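**Come build with us at Clovidley!**

We're putting together a new round of block-building sessions and we'd love to have you - adults of any age, no experience needed. You sit at a table, you get a box of blocks and a printed plan, and you build. Last year's group got through 505 plans and kept asking for more!

Sessions run three hours, mornings or afternoons, from January on. You'll be paid for each one, and there's coffee, tea and a very good bakery next door (ask Kirstin about the plum rolls).

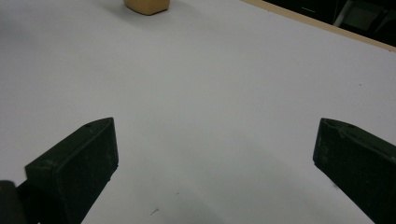 Do I need to come to every session?

Come to as many as you like, as long as you can make the first one - that's where Hideaki Hayashi goes over the plans and the sign-in sheet.

To join, leave your name and phone number for Kirstin Lamont at the Clovidley front desk before 4 p.m.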